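Ticket: wrist cam preview shows torn-up tabletop after gripper swap (sim only)
Opened by: Inger Hedegaard
Status: waiting on reporter

Hi all! So I'm partway through comparing the Toft two-finger against our old Fletness one in the simulator, and I've hit something I can't get past. Grasping is fine, the arm moves fine, but the marble on the table has gone all patchwork on me.

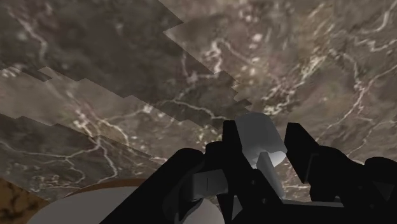
I first noticed it in May, right after I moved the comparison scene over to the Ledo controller build, so I'm a bit suspicious of that, but I also changed the camera mount the same afternoon (I know, I know, one thing at a time). The seams between the patches are stair-stepped, and the brightness jumps from one patch to the next. It matters to me because our slip check looks at edges in the wrist view, and it keeps picking up the seams as if they were part of the table outline.

What I've tried so far:

Restarted the sim and cleared the texture cache. No change.

Put the Fletness gripper back on. Same seams, so I don't think it's the Toft model.

Ran the whole batch again with a new seed, 4,000 grasps. The slip check gave me a usable result on 2,957 of them and threw out the rest. Before the move it threw out 54, total, on the same batch size!

Swapped marble for the plain gray material – seams gone, slip check happy. I'd leave it at that, but the whole point of the marble is to give both grippers a busy background.

Log has this line 227 times: "tile blend skipped, priority equal". No idea if it's related.

---

Reply from Hubert Czarnecka, 10:40

Hi Inger, that log line is a good clue. Do you have two table surfaces at the same height? The Jikolen scene importer sometimes leaves the old tabletop in when you bring a scene over, and then the two fight over which one gets drawn. Look in the scene tree for anything ending in _old and hide it. Don't delete it yet, the collision shape might be hanging off it.

---

Reply from Inger Hedegaard, 2:15

Ooh, yes, there's a tabletop_old in there. I hid it and the log line went away on a short run – but I haven't looked at the camera output yet, the render box is busy until tonight. I'll queue the full batch with both grippers and post the slip numbers here. Please keep this open for me!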